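Measuring overhang on a wall shelf before drilling

27 November 2025

The shelf in the hallway has been sagging since July, and I finally took it down. It was 1,110 mm long on two brackets, both set too close to the ends. The board had taken a permanent bow. I kept the screws and discarded the rest.

Before buying a replacement I wrote down the load. Paperbacks, some 200 of them in the old arrangement, stacked two deep. That is too much for a span of that length in softwood, and I had known it when I put them there. 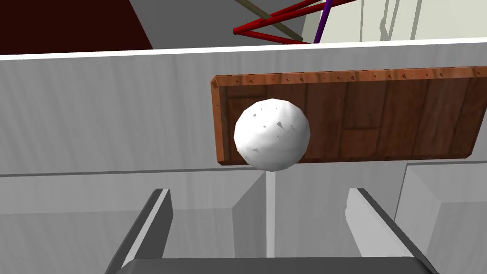

Bracket position matters more than most shelf instructions admit. For an even load on two supports, moving each bracket inward by a bit more than a fifth of the length cuts the sag at the middle sharply, at the cost of some droop at the ends. Grain direction is the next thing to check. A reddish-brown board with visible grain, darker streaks and a few lighter knots, like the one behind the white ball, is the sort of surface I would look over on both sides before choosing which face goes up. A knot near the lower face at midspan is a weak point, so I turn the board until the knots sit high or near a bracket.

The replacement came from Mahrous, cut to length. I let it sit indoors flat on battens before touching it.

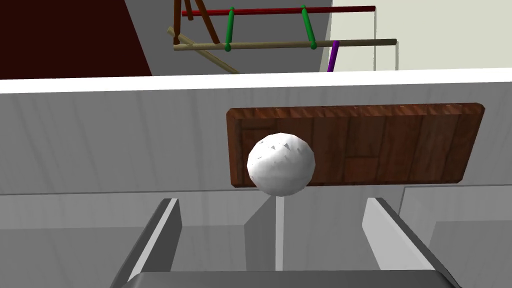 The second variable is the wall. Mine is plaster over brick, and the plaster is thick enough that a short plug grips nothing useful. I drilled 53 mm deep, blew the dust out, and used the longer Flendel plugs. Nesma Benmoussa wrote to me after the last post to suggest a depth stop made of tape. I used one. It slipped on the third hole, so I switched to a collar.

Both brackets are level. The books go back in a single row, with the heavy ones over the supports. I will put a straightedge on it in the spring.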